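Section 4. Priming and first start of the Sukex transfer pump

I wrote this section after setting up two of these pumps in the Espinoza tank room, so it follows the order I work in myself. Read it through once before you pick up a wrench – it's short, and step 5 can't wait while you go hunting for a page.
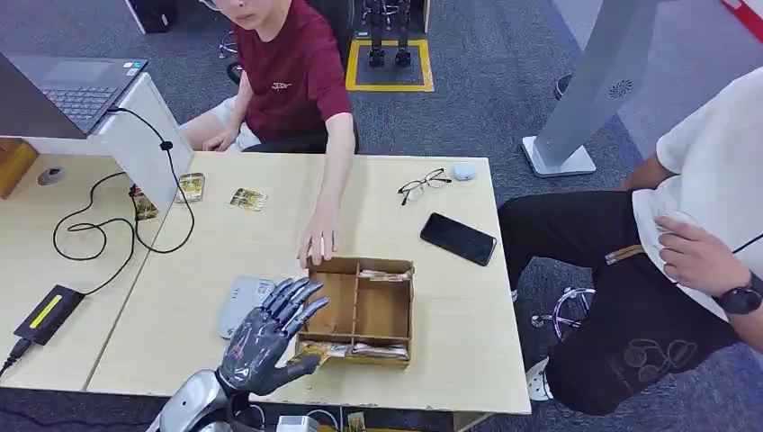
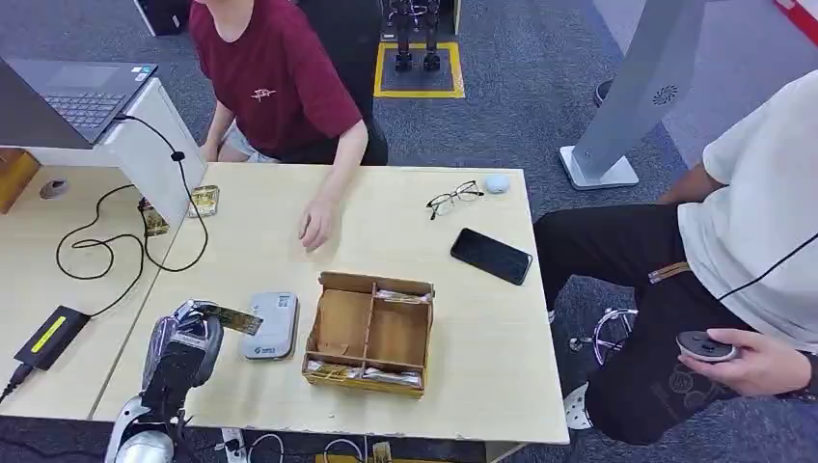

Before you start

You'll need a bucket of clean water, a 2-inch union wrench and a rag. The pump should already be bolted down and lined up as in Section 3. If Arif Gunawardena did your alignment you can skip the recheck, but I'd still turn the shaft by hand.

CAUTION: Lock out the motor at the panel before opening the priming plug. The switch on the pump stand is not a lockout.

1. Open the suction valve all the way. I mean all the way – a half-open suction valve is the most common thing I get called out for.

2. Close the discharge valve, then crack it open a quarter turn.

3. Take out the priming plug on top of the casing and pour water in slowly. Stop when it stands level with the threads, wait a minute, and top it up again. On a long suction line you may have to do this four or five times (yes, it's boring!).

4. Rock the shaft back and forth by hand. If bubbles come up, keep filling. When they stop, wipe the threads and refit the plug hand tight plus half a turn.

NOTE: The Terkon foot valve has to be seated or the water will run straight back to the tank. If the level keeps dropping while you pour, go and look at the valve first.

5. Remove the lockout and bump the motor for one second. Watch the coupling. It should turn the way the arrow on the casing points. If it doesn't, lock out again and have your electrician swap two leads.

6. Start the pump and watch the discharge gauge. I like to see 68 psi with the valve still a quarter open. No pressure after half a minute means it has lost its prime, so shut down and go back to step 3.

7. Open the discharge valve slowly until you get the flow you want. Don't use the suction valve to trim the flow, ever.

CAUTION: Never run this pump dry. The seal faces depend on the liquid for cooling and won't last long without it.

After the first run

Check the gland and both flanges for drips, then retighten the base bolts once the pump has cooled down. Write the gauge reading in the log. Change the bearing oil at 622 hours the first time and every 2000 hours after that. Seal part numbers are in Section 7, and Seema Sengar keeps the kits in stores.

Questions on this section: Kekeli Mensah, pump shop | © 2025 Erard | Back to top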